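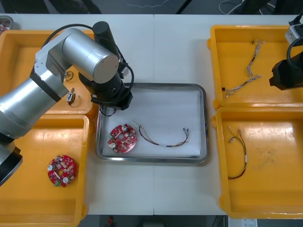

Repair or replace? Grenine dryer board

kpacheco
20th March
My Grenine dryer quit after 5 years. Hivmont wants over $80 just to look at it. Fix or replace? 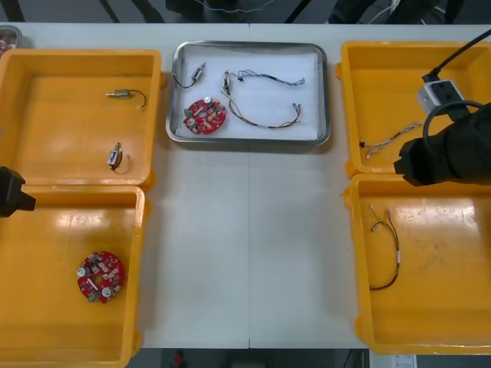

It still spins but won't heat. I cleaned the vent in November, so I doubt it's lint.

Faltgate
Replace it. Five years is normal now.

kpacheco
I don't want to spend that much yet.

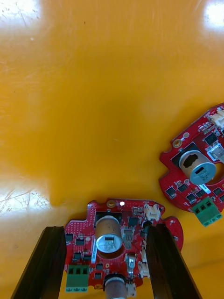 T_Caldeira
Disagree with Faltgate. Check the thermal fuse first. Unplug it, take off the back panel and test for continuity. Mine was a cheap part.

Faltgate
And if it's the board?

T_Caldeira
Then get a used one.
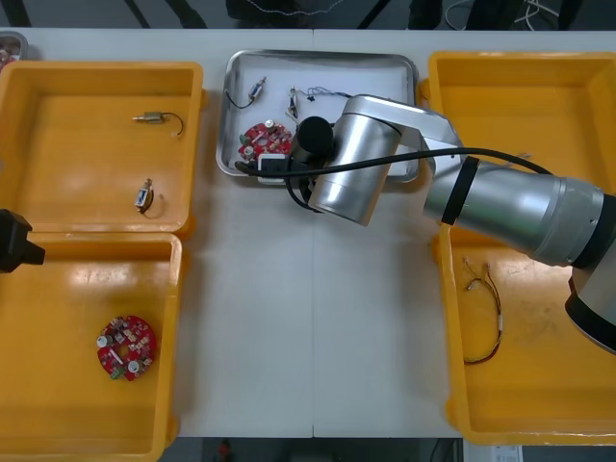 Match the part number on the label, not the model name. Grenine changed boards partway through.

Kelly Pacheco (kpacheco)
OK, fuse first. I have a meter.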